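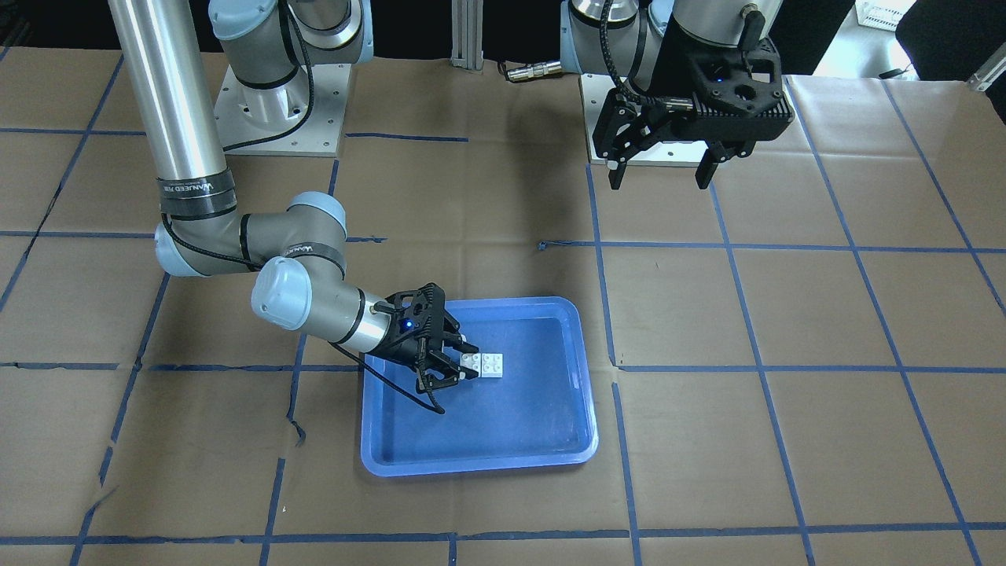 Re: [bench-automation] what to put in next year's equipment request

> Hi all, we're a small parts-sorting shop and my boss wants an
> equipment request for a two-arm setup by the end of August. I have
> quotes from Movar and Premero for the arms. Both look fine to me on
> paper and the reach is close enough that I don't care. What I can't
> figure out is everything else. How much should I leave for grippers,
> bases, table, cables and so on? Is it crazy to ask for both arms at
> once, or should I get one and add the second later? Also has anyone
> used Drultomari to track this stuff or is a spreadsheet good enough?

Hi, and welcome to the worst part of the hobby that somehow became my job!

I went through this last year, and we have the two-arm table running now, so I'll tell you what I'd put in the request if I had to write mine over again. Take it with some salt, our work is light (small plastic parts out of shallow trays, toy-brick size mostly) and if you're lifting anything with real weight to it some of this goes out the window.

First, both arms at once. I know it makes the number at the bottom of the page look scary. We asked for one, got one, then went back for the second and had to do the whole approval dance again, and by then the lead time had gone up and the shipping got charged twice. The other thing is the table. If you lay out the table for one arm you will put it in the middle, because of course you will, and then when number two shows up you're unbolting everything. Ours sit on square metal base plates toward the back, one each side, and I'd have loved to drill those holes only the one time.

You will hear that the second arm spends a lot of its life parked while the first one works. True! For plenty of our jobs the right arm goes down into the tray and the left one just hangs there with its gripper open. My boss brought this up in front of people. But the jobs where you need both are the ones we bought it for, so I'd write those jobs down in the request by name. Don't let someone work out the value from whatever they happen to see when they walk past.

Grippers. Get quotes for these separately and read what's included. Our arm quote from Premero said "end effector ready" and I read that as "comes with an end effector" -- it does not mean that. We run two-finger grippers on both arms, and I'd push hard for same model. One set of spares, one set of settings. Speaking of spares, budget 2 extra pairs of fingers per gripper for the first year. We didn't and I spent a long weekend waiting on a box. Put a line in for finger tips and pads too, they're cheap but if there's no line for them you end up paying out of your own pocket and filling in a form.

Cables, oh boy. We've got a cable looping down the outside of one arm and hanging below the gripper into the tray, and a coiled one on the other arm. I like the coiled kind better and I'd pay the difference now. A loose loop near small parts makes me nervous every time. Ask the vendor for cable length at full reach, then ask again in writing. Movar sent us a drawing and it was very helpful, Premero sent us a brochure.

Frame and mounting. We used aluminum extrusion for the uprights and I'm happy with it, but I underestimated the brackets and hardware by a lot. Whatever you think that costs, price it properly from a parts list. If you want a camera looking down over the work, put the post for it in the same order.

Table surface. Don't spend money here!! We had a nice machined top in the first draft and it got cut, and I was sore about it for a month, and now I wouldn't go back. We cover the table in brown kraft paper and lay down a grid in blue masking tape so we can put a tray back where it's supposed to go. The paper creases and the tape gets ragged and you tear it up and do it over. Buy more tape than you think. The one thing I'd change is the tray color, ours is blue plastic and so is the tape, and it would be easier on the eyes if they were different. White parts show up great against it though, so maybe leave that alone.

Time. I'd put this in the request even if the form doesn't have a box for it. From boxes on the floor to picking parts took us 3 weeks, and 2 of those were me and a laptop. If your shop bills your hours anywhere, somebody is going to ask.

As for Drultomari, we tried it. It's okay. It was set up for a much bigger place than ours and I kept getting reminder emails about approvals I was waiting on myself for. I went back to a spreadsheet with 4 tabs (arms, grippers, mounting, consumables) and I'm glad to send you a blank copy if you write me off list. There's also a page on our Wi board with the part numbers we ended up with, but it's behind a login so I'd have to paste it.

One more on the quotes: check how long they're good for. If yours run out before your boss's boss signs, get them reissued before you turn in the request. Our Movar one lapsed while it sat on a desk and the new number was higher, and then the total didn't match the form, so the form came back.

What size are your parts, by the way? And are they all one kind in a tray or mixed? That would change what I'd say about the fingers.

Cheers from the noisy end of the building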